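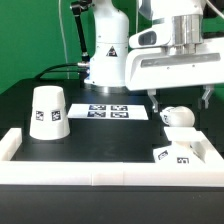 Rellton staff

The Bandum arm kit comes from Flarnberg, a small firm that rents it to schools by the month. Its product manager met me at 2 in the afternoon. "We put printed markers on the cup and on the other objects, so the arm can find them," she said. Setup takes 15 minutes, and the rent is 1,851 euros. I asked what customers complain about. "The cables," she answered. "In December we will send a shorter one."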